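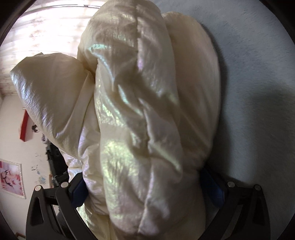
Ticket: Players lose the ball after half-time restart
Project: Grerkier (robot football, middle-size team)
Opened: Sep 20, 2018
Status: Closed, fixed
Priority: High

Reported problem
After the half-time restart, two of the four robots stop reporting a ball position. They still drive and keep their places on the field. The other two carry on as normal. Seen in both practice matches against Pornaletti.

Log
1. Swapped batteries between good and bad robots. No change.
2. Checked the wireless link. Packets arrive from all four robots, but the ball field is blank on robots 2 and 3.
3. Restarted the vision process by hand on robot 2. Ball found again within a second.
4. Read the Cleltar logs. On restart the vision process waits for the colour table from the base station. If it has not come after 15 seconds it gives up and runs with an empty table. No warning is written.
5. Timed the transfer on the bench with all robots asking at once. The slowest took 70 seconds.

Cause
The table format was changed in February and the file is now much larger. The time limit was left as it was.

Fix
Robots now keep the last good table on disk and load that first. An empty table stops the process with an error. Tested with repeated restarts on the Kozłowski field, all robots reporting the ball each time.

Still open
The transfer itself is too slow. Moved to a separate ticket.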